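Apr 28, 2018

## Report on the Visit to the Trestier Paper Mill Open Day

Members of the Stondden Packaging Society attended the annual open day at the Trestier mill. The program consisted of a tour of the pulping hall, a talk on recycled fiber, and a period for questions.

The tour began in the yard, where bales of sorted cardboard are stored under cover. The mill reported that it receives some 925 tons of waste paper each month, most of it from the Quinlan depot. Staff explained the screening process and showed samples of pulp at three stages of cleaning. Visitors were asked to wear ear protection in the machine hall, and conversation there was difficult.

The talk dealt mainly with kraft grades. Longer fibers give a sack paper its strength, and the mill blends in new pulp when a customer requires a heavier load rating. The smallest order accepted for plain brown bags is 1,000. Several members thought this high for independent shops — the mill agreed to review the figure before next February.

Questions on water use were answered in part. A written reply on the settling ponds has been promised and will be sent to members when received.

The Society thanks the mill for its hospitality. The next visit will be to the Brernura print works.
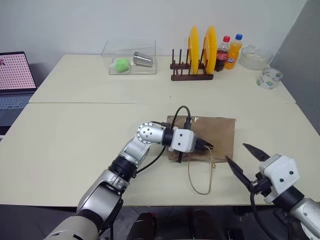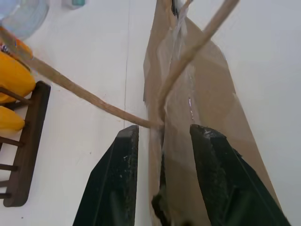 *Brown paper bag on a white table, in both views.*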